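Range Notes, 29 April 2023 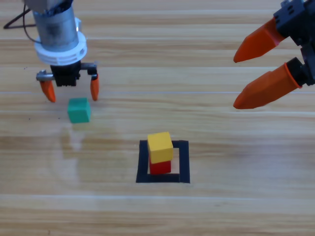 Quick one before the match packet goes out. Dramalberg range is back open for pistol, bays 1 thru 4 only. Rifle side stays shut untill the berm work is done, looks like sometime in May. Will post when we know.

Ammo: the bulk 9mm order came in, 2,000 rounds, sold at the Grekemdale counter. Limit 2 boxes per member. Cash or card, no checks please. No steel case on the indoor lanes, same as before.

Beginner pistol night has 12 spots. Bring eye and ear protection, a holster that covers the trigger guard, and 2 magazines if you've got them. Loaner .22s available, ask ahead. Guns stay cased until the line is called cold and you're told to unpack. Yes, even if you've been shooting for years.

Prindama steel match: same rules as last season. Scores go up on the board by the door, not by email. Sign up sheet is at the counter to.

Lost and found has three left-hand gloves and a Ra cleaning kit with the rod missing. Come get them.

More next time.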